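Chapter 7
Learning to Pick from Clutter: Demonstrations, Coverage, and Error

7.1 Introduction

Chapter 6 dealt with single objects on a flat surface. The target was alone, its outline was clear, and the hand could come down on it from any side. Most of the methods given there fail when the target is one item in a heap of similar items. The outline is broken by its neighbors, contact with one item moves several others, and the set of free approach directions may be small or empty.

This chapter treats the problem of taking one named item from an open bin and placing it in a container held by the robot's other arm. We call this the pick-and-carry task. It is a useful test case for three reasons that will return throughout the chapter. The instruction names a class ("a carrot") and leaves the choice of item to the policy. The two arms must be coordinated, though loosely. Success is easy to score: at the end of a trial the correct item is in the container or it is missing.

The method studied is imitation learning from teleoperated demonstrations. An operator drives both arms through the task, the joint positions and head camera views are recorded, and a policy is trained to predict the next short sequence of joint targets from recent views. The basic form was given in Section 4.3, and the reader should review the notation for action chunks before going on.

7.2 The Coverage Question

Suppose that a fixed budget allows 300 demonstrations. They may be spread over many bin layouts with few repeats of each, or gathered on a few layouts with many repeats. Kingi and Khoo posed this question for the pick-and-carry task in what is now called the Menar study. Rochelle Kingi designed the layouts and the scoring rule; Khairul Khoo wrote the training code and later the Uvangate sampler, covered in Section 7.5.

Two conditions were compared. In the narrow condition, 10 layouts were used and the demonstrations were divided equally among them. In the wide condition, 100 layouts were used, again with equal division. A layout was defined by which class filled each bin and by the rough shape of the heap – level, mounded, or sloped toward the front lip. Item positions inside a heap were left to chance. Both policies had the same network and the same number of training steps, and each was tested on layouts absent from its training set.

The wide policy did better on unseen layouts, as expected. The less expected result concerned the type of error. Failures were sorted into three groups: wrong class, missed grasp, and lost item (grasped but dropped before release over the container). Moving from narrow to wide training reduced wrong-class errors sharply. Missed grasps fell only a little. Lost items did not change by a measurable amount.

The standard reading is that layout coverage teaches the policy where to go and has little to say about what the fingers should do on arrival. Grasp quality depends on local geometry within a hand's width of the target, and local geometry varied enough in both conditions.

7.3 The Physical Setup

The display used for the task is divided into open bins that tilt toward the robot, and each holds artificial vegetables.
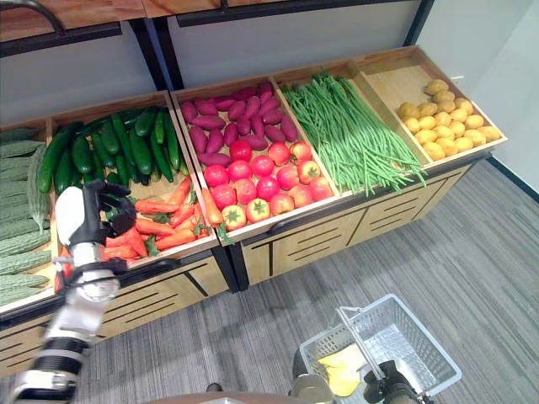 Artificial items keep their shape and mass from one trial to the next, which removes a source of variation that would otherwise be mixed with layout. They also limit the claims that can be made. Real produce bruises, changes stiffness with age, and varies in surface friction, and none of the results in this chapter should be carried over to it without further tests.

Two features of the task need separate treatment. The first is the boundary between classes. Where two classes share one bin, no wall marks the change, and the policy must rely on appearance alone. Kingi reported that wrong-class errors were most common along such boundaries. The second is the container. Since the other arm holds it, its pose relative to the picking hand is known from joint readings up to calibration error and any swing at the handle. The model in Section 7.4 treats the swing as a bounded disturbance.

Symbols used in the rest of the chapter:

q_p joint vector of the picking arm
q_c joint vector of the carrying arm
L number of layouts in the training set
n demonstrations per layout
N total demonstrations, N = Ln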